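Visit report: open day at the Reisinger cattery and small animal boarding centre

31 August saw members of our branch at Reisinger for the centre's annual open day. The visit was arranged by the Cludus Animal Welfare Society so that members who advise cat owners could see how a larger boarding site is run.

The centre has 40 cat units in two wings. Each unit has a heated sleeping box, a shelf at window height and a covered outdoor run. The runs are separated by solid screens, and staff explained that cats from different homes are never placed in the same run. Owners with more than one cat may book a double unit, which takes up to four animals from one household.

Members were first shown the reception and admission room. Vaccination cards are checked before a cat leaves its carrier, and a short form records diet, medicines and usual habits. We noted with approval that the form asks whether the cat normally goes outdoors. Cats used to a cat door are given a unit with the larger run and are watched more closely during the first two nights, when many of them eat very little.

The feeding kitchen is kept apart from both wings. Dishes are washed by wing and do not cross over. Most boarders are fed a complete dry or tinned food, and owners are encouraged to bring the brand the cat knows. Treats are given only with the owner's written consent.
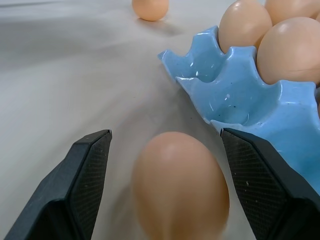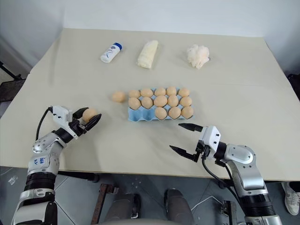 Brown eggs on a pale table.

The afternoon began with a talk on escape prevention. Every run opens on to a closed corridor with a second door, and the two doors may not be open at the same time. The centre received 706 cats in its last full year and reported no escapes. The speaker advised owners who wish to build a garden enclosure to follow the same plan, and to check the mesh and fixings after each winter. Samples of roofing mesh from Porix were available to handle.

A second talk dealt with identification. Staff scan every cat on arrival, and they reported that out-of-date contact details remain a common problem. The Trorkeo register, which the centre uses for its own records, sends owners a yearly reminder to confirm their address and telephone number. Members asked whether collars are left on during a stay. They are removed, labelled and returned on departure.

The isolation unit could be viewed only through the window, as is proper. It has its own entrance, sink and store of bedding.

The branch thanks the staff at Reisinger for their time and for their full answers to members' questions. A further visit is planned for October, when places will be offered first to members who were unable to attend on this occasion. Requests should be sent to the branch office in writing.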